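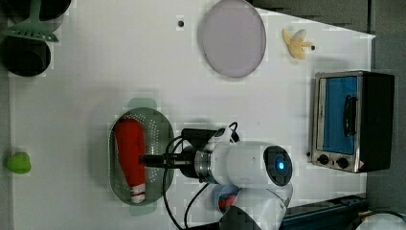 Is the toy kitchen hall at Mansilla worth the trip if you are not in the trade? For a couple of hours, yes – most of the stands let you handle things, and the people behind them are used to visitors who only came to look.

The fair runs in April in the old market building in Sastutbridge. The list at the door gave 1,277 items on show in the play food and play kitchen section alone. I skipped the dolls and the ride-on cars and went straight there at ten in the morning, when the aisles were still clear.

Brernetti had the stand I spent the most time at. They set their kitchen pieces out on plain white tables with no backdrop, so you look at the shapes and colors first. There was a toaster oven with a blue door and two knobs, a pair of black pots, a mint-green slotted spatula, a pale lavender plate, and an oval colander in gray-green. The food was a yellow banana, a small green pepper and a red bottle. The oven was the piece people stopped for. It is a plain box with a long black handle, and it reads as an oven from across the aisle.

I asked about sizes. The pots and the colander are meant to hold the food pieces, and the bottle fits lying down in the colander. 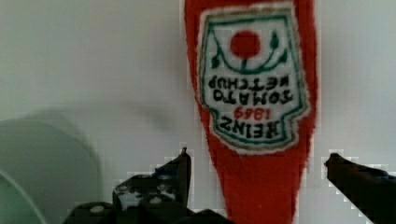

Labels came up at nearly every stand. Some makers keep their play food blank and some want it to match what a child sees in the cupboard at home. The ketchup here is the second kind: Heinz, with the tomato on its vine, the green border and 1869 in small red figures. I prefer it that way. My own kids always went for the packages they knew.

Roltetti, two aisles down, sells only in lots of 300, so I did not stay long.

Coffee is upstairs and closes at 2. Parking is behind the building and was full when I left.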